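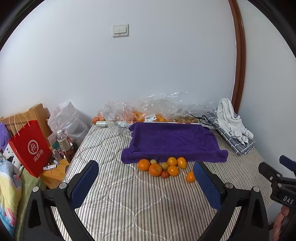 Attachment 1 – Fruit and a purple towel on the striped bed cover

Ticket 3847
Product: Skulik Booking Desk, calendar module
Opened: 2021-09-16
Customer: Stamatopoulos Rooms, Skakville
Priority: Normal, changed to High
Status: Solved

Subject: Bookings from Stotomach arrive one night too early

Customer wrote:

Good morning. We use Skulik for our small guest house and we receive a part of our bookings through the Stotomach site. Both calendars are connected with the link that Skulik gives in Settings. It worked well since January, when we made the connection.

Now the bookings from Stotomach are shown in Skulik one night too early. For example, a guest who booked from the 20th to the 23rd on Stotomach is in our Skulik calendar from the 19th to the 22nd. The number of nights is correct, only the position is wrong. The night of the 22nd looks free and I can sell it a second time. This already happened once and I had to move a family to another house, which was not pleasant for them and also not for me.

Bookings which I type by hand in Skulik are correct. Bookings from our own web page are correct too.

What I have tried before writing:
I pressed "Refresh now" in the calendar settings. No change.
I signed out, closed the browser and signed in again. No change.
I looked at the same calendar on my phone. The same wrong dates are there, so I think it is not the browser.
I deleted one wrong booking and let it come again. It came again on the wrong night.

Please tell me what other information you need. I have not disconnected the two calendars, as I am afraid to lose the old bookings.

Support wrote:

Thank you for the clear report. Please do not disconnect yet. Could you send us three things:
the time zone under Settings, House, Region
the time zone shown in your Stotomach account
whether all the rooms are affected or only some of them

We raised the priority because of the double booking. Until this is solved, you can put a manual block on the last night of every Stotomach booking. The block does not get sent to your guests.

Customer wrote:

Thank you. The time zone in Skulik is the correct one for Skakville. In Stotomach I did not find a time zone for the whole account, but there is one inside each room, at the bottom of the page "Arrival and departure". For all rooms it is empty. I do not remember if it was empty before.

All rooms which are on Stotomach are affected. I compared the bookings of the next 14 days, line by line, and each one is wrong in the same way. I have put the manual blocks as you said. It takes time but it works.

One more thing, maybe it is not important. The old bookings, from the spring and the beginning of summer, are in the correct place. Only the newer ones are wrong.

Support wrote:

That last point is important, thank you for mentioning it. We looked into the import log of your house. It has 1182 entries in total. The older entries came with a date only, for example "arrival 20th". The newer ones come with a date and an hour, and the hour is midnight with no time zone. Skulik reads this as midnight in universal time and changes it to your local time, which falls on the evening before. So the arrival and also the departure move back by one day.

The empty field in Stotomach explains why no time zone is sent. Please try the following with one room first:

1. In Stotomach, open the room and go to "Arrival and departure".
2. Choose your time zone and save.
3. In Skulik, open the calendar of the same room and press "Refresh now".
4. Wait until the small clock symbol disappears, then check one booking.

Customer wrote:

I have done the steps with the room on the garden side. At first nothing changed and I was disappointed. I waited for some time, pressed "Refresh now" again, and then the bookings moved to the correct nights. I think Stotomach needs a little time before it gives out the new data.

My own blocks did not move, of course, so now there is a block next to each booking where none is needed. Must I remove them one by one? And can I do the other rooms now?

Support wrote:

Yes, please go on with the other rooms. For the blocks, open the list view, choose "Blocked by hand" in the filter, mark the ones you want and press "Remove". The list shows up to 100 lines on one page, so you may need to repeat it. Please take care not to mark blocks you made for other purposes, such as painting or a private stay.

Customer wrote:

All rooms are done and the blocks are removed. I kept two of them, they are for the repair of a shower. I compared both calendars again and the nights are the same everywhere. A new booking also arrived this afternoon and it was correct directly.

I have only one wish – a warning in Skulik when the time zone is missing would help other houses. You can close the ticket.

Support wrote:

We have passed your wish to the calendar team. Ticket closed as solved. If the dates move again, please reply to this message and the ticket will open again with the full history.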